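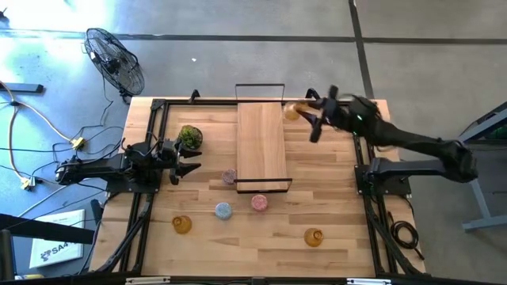
Potted succulent on a wooden tabletop, with robot arms at two sides.

MEDIA RELEASE
For immediate use

Fluradell asks Drusbridge council to withdraw bond for public gatherings

The civil rights association Fluradell is calling on the council of Drusbridge to withdraw the draft by-law on public gatherings before it comes to the vote on Monday evening. Under the draft, organisers of any march, vigil or rally in the town centre would have to pay a bond of $2000 and give notice 16 days in advance.

Until now, organisers must only inform the council office in writing. There is no bond, and for a gathering that stays on the footpath there is also no minimum time of notice.

"A bond of this size is a small matter for a large organisation, but it is a closed door for a group of neighbours," said Elfriede Frerichs, spokesperson of Fluradell. "When a school is to be closed or a bus line is cut, people want to stand together in the same week. They cannot wait 16 days and they cannot collect this money first."

The draft was presented in November, after a demonstration on Rathjen Square at which two opposing groups met and the main street was closed to traffic for the afternoon. Shop owners complained afterwards of lost trade, and the council spoke of high costs for cleaning and for barriers. Fluradell does not dispute that such costs exist. In the view of the association, however, the existing by-law already allows the council to claim for damage from those who have caused it.

The association has handed in a written submission with its objections. In total the council has received 73 submissions on the draft, and these can be read at the front counter of the council office during opening hours. Fluradell asks that the councillors receive a proper summary of them together with the agenda, and that the public gallery is open during the whole debate.

Three points in the draft are of special concern.

The first is the bond itself. The text says that it will be paid back "within a reasonable period" when no cost has arisen, but it names no period and no person who decides. An organiser who disagrees with a deduction has no place to go except the court.

The second is the definition of a gathering. According to clause 13, a gathering begins already with a group that "displays a common message". Fluradell understands this so that also a few persons with a banner in front of the library could fall under the by-law. The association has asked the council office in writing whether this reading is correct and has not yet received an answer.

The third point is the exception for "events of a cultural or festive character". The street parade of the neighbouring township Hurnent, which ends every year on Rathjen Square, would therefore pay nothing, although it closes the same street. Fluradell has no wish that the parade should pay – but the difference shows that the bond depends on what people come to say and how the council office judges it.

Gun-woo Cho, legal adviser of the association, has examined the draft and proposes another way. "The council could keep the notice in writing and ask for 48 hours when a road must be closed, with an exception for urgent occasions," he said. "The police and the bus company need time to plan, that is a fair request. For this purpose you do not need money in advance."

According to Cho, a by-law that is passed in the present form would very likely be challenged. Fluradell would prefer that this step is not necessary and has offered to the mayor's office a meeting before the vote.

Members and friends of the association will come together on the steps of the council building at 5.30 pm on Monday. Written notice of this gathering has been given under the rules which are now in force. There will be short speeches, and afterwards those who wish can go inside and follow the debate from the gallery. The council meeting starts at 6.30 pm. The organisers ask participants to leave the ramp and the entrance free and to bring no amplifiers.

About Fluradell
Fluradell is an independent association for civil rights and local democracy with its seat in Drusbridge. It belongs to no political party and is financed by the fees and donations of its members.

Media contact
Elfriede Frerichs, spokesperson
Fluradell office, Rathjen Square, Drusbridge
Interviews with Gun-woo Cho are possible by arrangement, before the meeting or after the vote. The full submission will be sent to editorial offices on request.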